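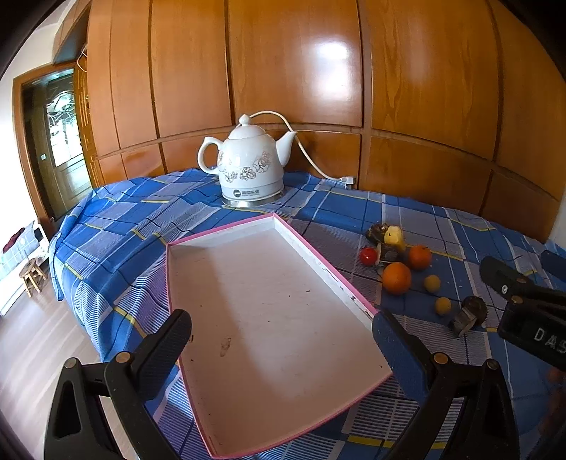

4. Setting up your Beler ticket printer

By now the Beler cabinet should be bolted to its stand and plugged in, with the door key somewhere you can find it again. Fitting the ticket printer is a pleasant little job once you've done it a couple of times, so please don't let the first one put you off!

Before you start, switch the cabinet off at the rocker switch inside the main door and wait for the button lights to go out.

CAUTION: The metal edges inside the printer bay are sharp. Wear the thin gloves from the accessory bag.

1. Open the main door and pull the green lever toward you. The printer tray slides out on its rails and stops with a click.

2. Drop in a stack of blank tickets with the black mark facing down and toward the front of the machine. A full pack holds 80 tickets, and it's fine to load less than that while you're testing.

3. Feed the first ticket under the roller by hand until you feel it grip, then push the tray back in until the lever snaps flat.

4. Leave the door open and switch the cabinet on. When the attendant menu comes up, choose Printer, then Test Ticket.

5. Check the ticket that comes out. It should show the name of your venue, the cabinet number and the word VOID in large letters.

Note: If the screen shows code 524, the tickets are almost certainly in upside down (we have all done it). Switch off, turn the stack over and go back to step 3.

Note: Cabinets moved over from the older Wolde stands may still show their previous venue name. You can change it under Venue Details, and you'll need your supervisor card to save it.

CAUTION: Never pull a jammed ticket out through the front slot. Open the tray and lift it out from behind, or you may bend the sensor arm.

When you're happy with the test ticket, lock the main door and write the cabinet number in your floor log. Kenza Berrada on the Flostton support desk is glad to talk you through any of this, and she'll ask for that number first, so keep the log beside you when you call.

Section 5 covers linking the cabinet to your cashier station.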